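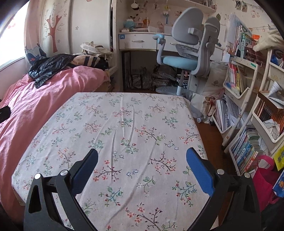
How to Teach a Robot to Tidy a Bedroom (When You Would Prefer Not to Tidy It Yourself)

3 February 2022
By Hashini Hettiarachchi

Suppose you wanted a robot to pick up a tissue and put it in the bin. You might think you could just tell it to. You could try telling a toaster as well, and get the same result.

At Hundthorpe Robot Club we have been working on this since November. Our robot is called Zoleo. It has one arm and no idea what a tissue is. By the summer it is supposed to clear the rubbish off a bed at the Dissanayake Cup, which is a competition for school clubs, and the judges won't let us shout advice at it.

So we have to do the shouting beforehand, and we do it with our hands.

What is a gripper?

A gripper is the part of a robot that grabs things. Yours are called hands and they are much better. You have fingers that bend in several places and skin that can feel a crumb. The sort of gripper we use has two fingers and does two things, open and close. If you have ever used salad tongs you have had most of the training already.

Each finger ends in a blue pad with a bumpy surface, so that things don't slide off as easily. Behind the pads are black arms with joints in them. The arms have triangles cut out of their sides, and everybody who joins the club tries to put a pencil through one. Please don't.

Normally a gripper is bolted to the end of a robot arm. Ours are held by people. You hold one upright, work it with your hand, and go about picking things up while feeling slightly silly. A camera rides along on it and watches what the fingers do.

Why would a person pretend to be a robot?

A robot learns this kind of job by copying. To copy, it needs to see the job done over and over, from where its own hand would be. If I picked up the tissue with my ordinary fingers, Zoleo would learn a great deal about ordinary fingers, and it hasn't got any. If I pick it up with a gripper, every move I make is one that Zoleo could make too.

Each go is called a demonstration. It starts with the gripper open and ends when the rubbish is in the bin, or on the floor next to the bin, in which case we start again. We have 421 demonstrations so far. Nerea Ortuño did the most and would like that written down, so I have written it down.

All those recordings together are called data. The computer looks through them for patterns, such as "when there is a pale crumpled thing between the pads, they usually close". That part is called training. It takes all night and smells faintly of warm dust.

Why a bedroom?

Our first idea was a table in the science room with one wooden block on it. Zoleo became very good at one wooden block. Then Tharindu Talukder, who runs the club, put a jumper on the table and Zoleo tried to pick up the sleeve for 15 minutes.

Real rooms are full of sleeves. A bedroom has a bed, and the bed has covers, and the covers have creases that look like edges of something. It has a desk and a chair, and shelves with too many books on them, and bags leaning on other bags. It has curtains. Daylight comes in at the window and turns half of everything white. A person sees all this and thinks "bedroom". A robot has to work out which bits matter, and for picking up tissues hardly any of them do.

Then there is the cloth problem. If a bedcover has flowers printed on it, a small red blossom could be a small red sweet wrapper as far as a robot is concerned. You and I know the blossom is flat. Zoleo has to be shown, again and again, that we never once tried to pick a blossom up. What you leave alone is part of the lesson.

It is the same with toys. A green plush toy on the bed is not rubbish, whatever your older brother says. We leave it there and work round it.
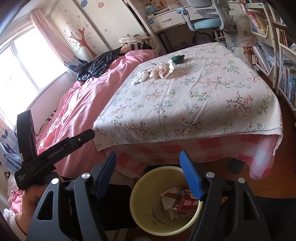 Bins have their own difficulties. A bin is a hole with a rim, and from straight above, the rim is quite hard to judge. Beginners let go too early. Then they get worried and push the whole gripper down inside, which works nicely until the fingers open and bump the sides. The trick is to lower the pads a little way in, stop, and open them gently. Tissues are light and don't always want to leave.

Also, a bin doesn't stay the same. It is empty at first, and later it has tissues and a wrapper in it. To a robot that has only ever seen an empty bin, a bin with rubbish in it can look like a round place where someone has left some rubbish. Early on, Zoleo went through a stage of taking things out again. Miloslav Oravec said this made it the first robot in the world to need telling off, and he may be right, though he didn't look it up.

So now we record with the bin empty, with the bin partly full, and with the bin moved to the other side of the bed.

How to do a good demonstration

These are the club rules. They are stuck to the cupboard door under the rule about crisps.

1. Move slowly. If you dash about, the pictures blur and Zoleo learns to be frightened of fog.

2. Open the fingers before you arrive. Reaching down with them closed just pushes the tissue further away, and you will chase it to the end of the bed.

3. Keep your other hand out of the way. Zoleo only has the one arm and will be confused by help.

4. Don't go back and neaten the covers. We know you want to.

5. If you make a mistake, carry on and fix it. A dropped tissue that gets picked up again is useful. It shows the robot what to do when things go wrong, and things will be going wrong quite a lot.

6. Change something every time. Move the tissue or crumple it differently. Stand somewhere else.

Number six is the one people forget. After an hour your arm aches and it is very tempting to put the tissue back exactly where it was. Hashini Sarkar did 2 lovely afternoons of demonstrations with the tissue in one spot, and what Zoleo learned from them was to grab that spot whether there was a tissue there or not. It would pinch the air, carry the air to the bin, and drop it in with great care.

Does it work?

A bit. In our last test Zoleo cleared the plain side of the bed and made a start on the flowery side. It still hesitates over folds in the fabric. It has stopped emptying the bin.

The team from Gullisska, who won last year, used 760 demonstrations, so we have some way to go. If you would like to help, bring a long-sleeved top and clean tissues. They must be clean. We will crumple them ourselves, and there is a rule on the cupboard about that too.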